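Sorting the scarf drawer, and what goes in the basket

I keep scarves, wraps and other long pieces of cloth in the bottom drawer of the hall dresser, and since November the drawer has not closed all the way. On Sunday I took everything out and put it on the bed in the spare room. It took most of the afternoon.

The dresser is the narrow one from Cametti. I like it, but the drawers are shallow and they were made for papers, I think. Anything knitted fills one up fast. I had been laying things in flat, one on top of the other, so whatever I wanted was always at the bottom and I would pull it out and leave the rest in a heap.

I tried three ways of doing it this time. The first was rolling. Rolled things look good for a day and then they come undone when the drawer is opened. The second was folding into squares, the way the shops do, but squares of different fabrics slide off each other. The third was folding lengthwise into a strip first and then folding the strip down to the width of the drawer. I stayed with that one.

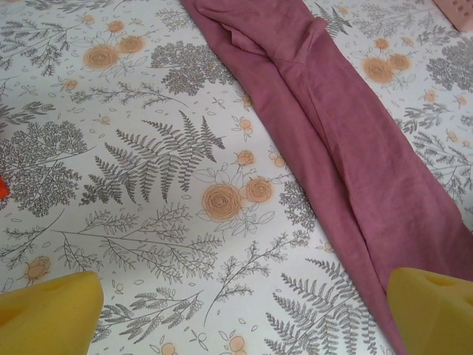

The lengthwise fold needs some room. You want a surface longer than the piece you're folding, or you end up doing it in sections and the far end goes crooked while you work on the near end. A bed is fine. The kitchen table would be better for my back, but it had the mail and the sewing machine on it and I didn't want to move them.

I start at one end, bring the long edges together, and smooth with the side of my hand toward the other end. If the middle bunches up I go back and pull it flat. Then I fold the strip in half and in half again and stand it on its edge in the drawer, so I can see all of them at once. Stiff fabrics stand up without help. Soft ones need a neighbor on each side.

Most of what I own is cheap. There are two wool ones from Numine that I bought the winter the furnace went out, and a big cotton one that cost $100 at the Cunha store before it closed, the most I have ever spent on something to put around my neck. I wear it less than the others. The Numine ones pill at the ends but they are warm and I would buy them again.

Not everything went back in the drawer. I have a rule that if a piece is thin enough to wrinkle in storage, it goes in a basket and I don't fold it at all. Folding a thin cloth neatly only gives it straight creases in place of random ones, and I have to iron or steam it either way. 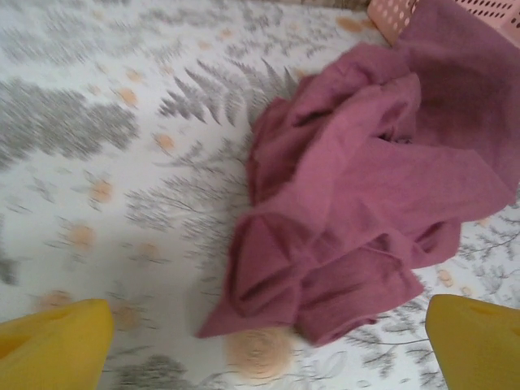

Last updated: Jan 13, 2025

The basket goes on the closet shelf. I used to have a wicker one up there and it snagged everything, so plastic with holes in it is an improvement. Air gets in and I can wipe it out with a damp cloth.

Four pieces are going to the donation box at Darken, the one by the side entrance. Two of them were gifts and I felt bad for a while, and then I put them in the bag. One more has a hole that I could mend, so it is on top of the sewing machine with the other things I could mend.

The drawer closes now. There is a gap at the left side where I will probably put gloves, if I can find the pairs. I still have to do the drawer above it, which has hats and the old phone chargers in it.

Related posts
Washing wool in the bathtub
A cheaper steamer, six months later
What I keep in the hall closet
Getting candle wax out of a tablecloth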